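The Cell at Kirkgate

By Gunnlaugur Stougaard
Nov 21, 2023

Most mornings at the Kirkgate workshop start with a hex key. Before either arm on the bench is switched on, Kolbrún Hjaltested goes along the front rail and checks the bolts on the two base plates. Then she follows each purple cable from the gripper to the point where it drops off the rail, feeling for stiff spots with her thumb. It takes her 4 minutes if nothing is wrong.

The cell is called Anum. It has a white table closed in on three sides, two arms on aluminum rails, and a circuit board below each base with an orange LED. The work it does is household work: cloths, cups, plates. Soft things are the hard part. A plate stays where it is put, but a cloth comes out a little different every time, and the arms have to be in good order before anyone can say whether a bad grasp came from the program or from the hardware.

The cables are the first things to wear. They need enough slack for the arm to reach the back of the table and still fold up close to its own base. Hjaltested leaves a tall loop above each gripper and lets the rest run down the outside of the links. In January she had them tied in tighter, and a connector failed inside a week.
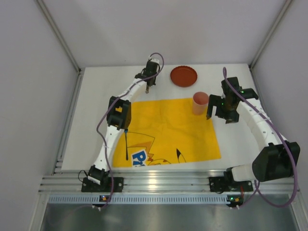
Štefanec, who would have routed them differently, is Gondetti's man for cable work, and his view is that a loop that high will sooner or later catch on something. He would clip the cable at the elbow and accept a shorter reach. Hjaltested has heard the argument and left the loops where they are. She does write down every snag in the log, which was at entry 3551 when I visited.

After the cables come the joints. Each arm is sent to a rest position and back, and she listens at the shoulder and the elbow. A dry gearbox has a scratchy sound on the way down that it doesn't have on the way up. If she hears it, the arm comes off the rail that day.

The fingertips get the closest look. They have to meet evenly at the point, or a thin edge of fabric slides out between them. Her test is to close the gripper on the corner of a cloth and look through the wrist camera. She wants the tips pressed together at the top, and she doesn't mind a narrow gap lower down. A pair of tips lasts some 4000 grasps on fabric. She keeps spares in a drawer under the bench, sorted by the date they were cut.
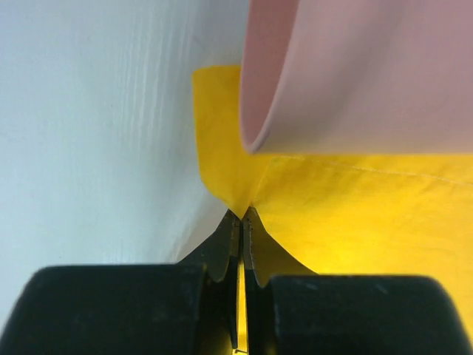
Changing a pair of fingertips

Power goes off first, and the gripper is opened by hand. The old tips come out together, even if only one is worn, and the seats are wiped with a dry rag. New tips go in finger-tight. She closes the gripper, lets the points find each other, and only then tightens the screws, a quarter turn on each side until both are snug.

Next is the camera check, and after that a run of 70 slow closes with nothing between the fingers. If the points have drifted by the end, she loosens the screws and starts over. The old pair goes into an envelope with the log number on the front.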